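Diario, 18 de agosto de 2021

Hoy he llegado temprano al taller de Gadell y he abierto otra vez la simulación antes de encender la cafetera. Desde julio escribo menos en este cuaderno y quiero corregirlo, también para practicar el español, que todavía me sale duro cuando hablo de trabajo.

La pregunta de la dirección sigue siendo la misma: si una máquina puede hacer ya las tareas pequeñas del banco, las que una persona hace con las manos mientras piensa en otra cosa. Recoger una pieza, ponerla en su sitio, comprobar que asienta bien. En Plostmont dicen que sí, y lo dicen con mucha seguridad. Yo he leído su informe, el de 181 páginas, y me quedo con dudas. Casi todas sus pruebas son con una sola pieza y siempre en la misma posición.

En la mesa virtual tengo el panel gris con las dos ranuras, las cajas con sus postes en las esquinas y la placa plana con los pasadores. Dos de las cajas llevan el borde rojo. El brazo blanco está detrás, en su pedestal, y los otros dos quedan a los lados. Para una persona sería un trabajo de pocos minutos — para el programa es una mañana entera de ajustes.

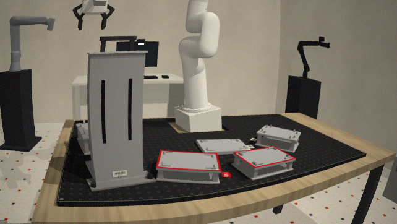 Lo que he apuntado después de comer

La caja de la derecha está un poco girada respecto a la mesa. Me parece un detalle muy útil, porque en un taller verdadero las cosas nunca quedan rectas. He lanzado la serie 3221 con esa posición y he anotado 11 fallos, casi todos en el momento de cerrar los dedos de la pinza. No sé todavía si el error es mío o del modelo de contacto. Mañana repetiré con la velocidad más baja.

Por la tarde he vuelto a casa en el autobús de Cakasgate y he pensado en la cocina. Tengo un aspirador Owino que se queda atrapado debajo de la misma silla cada semana, y lavo los platos a mano. Mi madre me preguntó por teléfono cuándo voy a traerle un robot que doble las sábanas. Le contesté que esperara sentada, y ella entendió mal la expresión y se rió mucho de mi respuesta.

Creo que las máquinas pueden hacer una parte del trabajo, si alguien les prepara la mesa. Preparar la mesa también es trabajo, y este no lo veo en el informe. Tengo que escribirlo mejor para la reunión.

Comprar pan y pilas para el reloj.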